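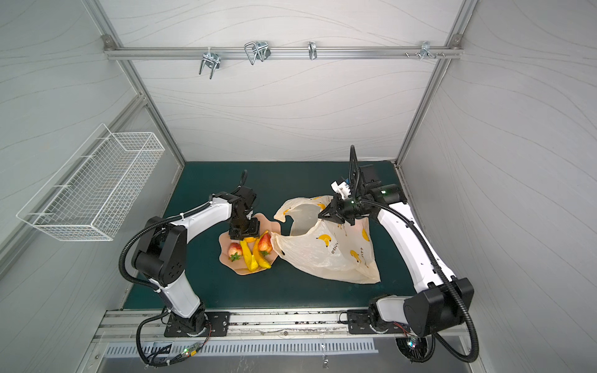
Magnesium glycinate vs citrate, and do I need the multi too?

Supplements and Vitamins > General discussion
46 replies, 1654 views
Page 1 of 5

harborlight_jen
I'm 52 and started magnesium citrate in June for leg cramps at night. The cramps are better but my stomach is not. A woman at work told me to switch to glycinate. I also take a daily multi from Wodum that already has some magnesium in it, plus vitamin D and a B complex. Two questions. Is glycinate really easier on the stomach, and am I doubling up on things with the multi and the B complex together? I would like to take fewer pills if I can.

tobaccoroad
Yes on glycinate being easier for most people. Citrate pulls water into the gut. They give it to people before procedures for that reason, in much bigger doses. I switched two years ago and had no more trouble.

On the doubling up, get both bottles out and look at the B6 line. That's the one I would check first. A lot of B complexes carry far more of it than you need and the multi adds to that.

Damián Medrano
Look at the elemental magnesium number on the panel, not the big number on the front. Some brands print the weight of the whole compound on the front label and you have to turn the bottle around to find out what you are getting. Glycinate capsules are bulky for what they deliver, so you may end up taking more capsules than you do now. If your goal is fewer pills that matters.

harborlight_jen
Thanks both. B6 on the complex is very high, many times the daily value. The multi is at the normal amount. I didn't know that was something to look for.

Damián, the front of my citrate says one thing and the back says another, so you're right about that. I'm getting less than I thought.

pelican_dad
I'll disagree with the crowd here. If citrate fixed the cramps then the simple thing is to cut the dose in half and take it with dinner. You don't need to go buy a different bottle. People on this board switch forms every month and then can't say what helped. Glycinate also costs more, at least at the stores near me.

tobaccoroad
She said it bothers her stomach. Half the dose might bother it less or might do nothing for the cramps. Switching is a reasonable thing to try.

pelican_dad
I didn't say it was unreasonable. I said try the free thing first. She already owns the citrate.

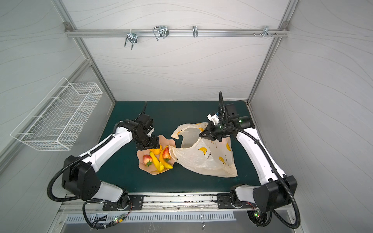 And before anyone buys anything I would ask what she eats in a normal day. Pumpkin seeds, beans, spinach, almonds. A handful of seeds is a decent amount of magnesium and it's food. I got my wife off two different bottles that way. It took a couple of months and she had to write down what she ate for a while, which she hated.

mrs_okra
Food is fine but some of us can't eat a pile of beans and seeds. I have diverticulitis and my doctor has me staying away from some of that during flares. I use the glycinate powder from Căpraru mixed in water. It tastes a little sweet. You can measure out a smaller amount than a capsule, so that might help if you want to go slow.

Also, Jen, do you take anything for blood pressure or thyroid? Magnesium can get in the way of thyroid pills if you take them too close together. My pharmacist has me keep them at least 4 hours apart.

harborlight_jen
No thyroid medicine. I do take a blood pressure pill in the morning. I eat oatmeal, a sandwich, and whatever I make at night. Not many beans. I could do the seeds.

mrs_okra
Then call the pharmacy and read them the name of the blood pressure pill and everything else you take. It's a five minute call. Some of those pills are water pills and they change how much magnesium you hold on to, in either direction depending on the type.

Damián Medrano
Agree with the pharmacy call. Ask about your kidneys too if you've ever been told your numbers were off. That is the main group that shouldn't be taking magnesium on their own.

For the B complex, I'd just drop it if the multi covers the Bs. Unless somebody put you on it for a reason, like low B12.

gritsandgravy
Has anyone used the Grerkport glycinate? It's on sale but I can't find the elemental amount anywhere on the listing. The photos only show the front of the bottle.

tobaccoroad
I wouldn't buy anything where they don't show the panel. Email them and ask. Hollis answered me the same day when I asked about theirs and sent a scan of the label.

gritsandgravy
OK, emailed. Will post if they answer.

pelican_dad
On sale usually means close to the expiration date. Ask about that too.

harborlight_jen
Update. Called the pharmacy. The blood pressure pill is not a water pill and they had no problem with magnesium at the dose I'm on. They said to take it with food, which I haven't been doing. I take it at 10:30 at night on an empty stomach. So I'm going to do what pelican_dad said first, half a dose with dinner, and finish this bottle. If my stomach is still off I'll try the glycinate. I stopped the B complex.

mrs_okra
Good plan. Give it a couple of weeks before you decide.

tobaccoroad
Fair enough. Let us know about the cramps.

gritsandgravy
No answer from Grerkport yet.

Next page >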